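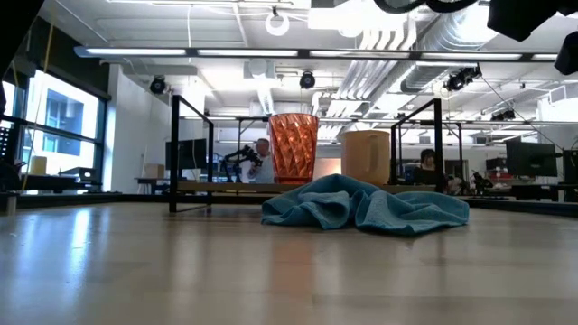
Visit to the Mokgethi Pottery and Tableware Works, Wukorville

The works holds its open day once a year in June, when the kilns are down for relining and there is room to walk through the firing hall. I put my name down in April and got a place on the morning tour. The afternoon one had already filled.

Wukorville is a bit over an hour out of the city if you take the highway and longer if you follow the river road, as I did. There is a servo at the turn-off and then nothing until the works itself, which sits on the left behind a row of gum trees. Parking was on the grass beside the clay store. Gumboots would have been a good idea. It had rained overnight and the grass was soft enough that one of the vans had to be pushed out later on.

Sign-in was at the old gatehouse. You get a visitor sticker, a pair of safety glasses and a sheet to sign that says you will not touch the ware. Closed shoes are compulsory. A couple in sandals were sent back to their car and luckily had runners in the boot.

Our guide was Jacobus Van Wyk, who has been at Mokgethi for most of his working life, first as a caster and now as production manager. He spoke quietly and did not use a microphone, so it paid to stay near the front.

Clay store and slip house

The tour starts where the material starts. The clay comes in by truck and is tipped into open bays under a tin roof. There are three bodies in regular use: a white earthenware, a buff stoneware, and a darker stoneware with iron in it that they only bring out for one range. Each bay has a chalkboard with the delivery date and the initials of whoever tested it.

From there it goes into the blungers, which are large tanks with paddles that turn the clay and water into slip. The slip is sieved, run over magnets to pull out iron specks, and left in an underground tank to settle. Jacobus said the tank holds enough for 8 working days. He also said most of the faults people blame on the kiln begin in the slip house, usually because a batch has been used too soon.

The floor is wet and sloped toward a central drain. I would not take small children through this part, although a few people did.

Casting shop

Mugs, jugs and anything with a hollow shape are slip cast. The plaster moulds stand in rows on benches, held together with thick rubber bands cut from tyre tubes. Slip is poured in, left until a wall has formed, and the rest is tipped back out. The piece shrinks a little as it dries and comes away from the mould.

Yolandi Maluleke was at the bench for the demonstration. She poured a row of mugs, then opened a set she had poured before we arrived so that we could see what comes out. The seams are taken off with a knife and then a damp sponge. Handles are cast separately and stuck on with slip while both parts are still damp. She did four or five while talking and they all looked level to me. She said the trick is to look at the mug from above and not from the side.

Someone asked how long a mould lasts. She said it depends on the shape. A plain straight-sided mug mould is good for almost 200 casts before the detail softens, and the spout of a jug mould goes a lot sooner. Old moulds are broken up and go off to a local bloke who spreads them on his paddocks.

Plates and bowls are made differently, on a machine called a jigger, in the next room. It was not running on the day. There was a short video on a loop, but the sound was hard to hear and we did not stay long.

Drying and fettling

The drying room was the warmest place on the site and a few of us hung back in it. The racks are on wheels and go in at one end and out at the other. There is a hygrometer on each wall and a clipboard under it with readings going back to the start of the year. In summer they leave the doors open and use fans. In winter they pipe in waste heat from the kilns, which of course was not available during our visit, so they had electric heaters going.

Fettling is the cleaning up of dry ware before the first firing. It makes dust, and dust is the thing they are strictest about. The booths have extraction at the back and the floor is washed, never swept. We looked in through the window. Nobuhle Moodley, who looks after health and safety, gave a talk about silica that was more detailed than I expected. She handed around one of the respirators and explained how the fit is checked. Several home potters in our group took notes.

Firing hall

This was what most people had come for. There are 2 kilns, both gas fired. The larger is a tunnel kiln with a track through the middle, and the ware rides through on cars at a steady crawl. The smaller is a box kiln for short runs and samples. With everything off, you can walk right up to the mouth of the tunnel and look down it with a torch. The brick lining is a pale colour for most of its length and goes dark and glassy near the burners, where the glaze vapour has settled over the years.

The relining crew had stopped for smoko, so we could see the section they were working on. The old bricks were stacked on pallets to one side. Jacobus picked one up and let us feel the weight of it, then did the same with one of the new lightweight ones. The difference is considerable. He expects the gas bill to come down once the job is finished but would not say by how much.

The works puts out 600 pieces on a normal shift. I had expected a larger number. He said they could push more through but the glazing line would not keep up, and the seconds pile would grow.

Glazing

Glazing is mostly done by hand dipping. The glaze tubs are set at waist height and each has its own paddle, sieve and bucket. Xolani Mnguni showed us how a mug is held with tongs, filled, emptied, turned over and dipped to just above the foot. The whole thing takes a few seconds. The foot is then wiped on a wet belt so it does not stick to the kiln shelf.

The current range is called Zallinent and comes in matte colours only. Matte glazes show cutlery marks more than gloss ones do, and a woman in our group asked about this quite firmly, having bought a set of the plates. Xolani agreed that it happens. He suggested bicarb soda and a soft cloth, and said the newer plates have a slightly different glaze on the inside than the ones she had. She did not seem entirely satisfied.

There is also a test shelf here, with hundreds of small tiles hung on nails. Each has a number on the back that matches a line in an exercise book. The early exercise books are kept in a cabinet in the office and can be looked at on request, which I did at the end. The handwriting is difficult.

Lunch and the shop

Lunch was a sausage sizzle run by the Wukorville footy club next to the gatehouse, with a vegetarian option that ran out early. Tea and coffee were free in the canteen. You could drink from a works mug and put it in the tub for washing, or buy it.

The shop is in the former packing shed. First-quality ware is along the walls at the usual prices. Seconds are on trestle tables in the middle, sorted by fault: pinholes, warped rims, glaze runs, colour off. Warped rims were the cheapest. I bought a jug from the pinholes table and cannot find the pinhole. The shop takes cards but the machine was slow, and people with cash were getting through much faster.

At the back there was a small display from Prakar, the firm that supplies the works with its cartons and paper pulp inserts. Noel Javier was on the stand with a drop tester, and he would pack a mug for you and let it fall from shoulder height onto the concrete. The mug I watched survived. The inserts are made from old newspapers and go soft if they get wet, so they are kept upstairs.

Practical notes

Entry is free but you must book, and bookings are for a particular tour. The morning tour leaves at 9.30 and took until just before noon. There is a fair amount of standing. The casting shop, glazing room and shop are all step free. The slip house has a short metal stair, and visitors who could not manage it were taken around the outside to meet us at the next door.

Toilets are at the canteen and there are none further along, so go beforehand. Photos are allowed everywhere except the glaze mixing room. Dogs are not allowed on the site at all.

If you want to see the kilns alight, the open day is the wrong time to come. The works takes small groups by arrangement during production, usually from clubs and TAFE classes, and you should ring the office to ask. Phone is better than email, according to the woman at the gatehouse. Bring a jumper in any case, as the sheds are not heated apart from the drying room.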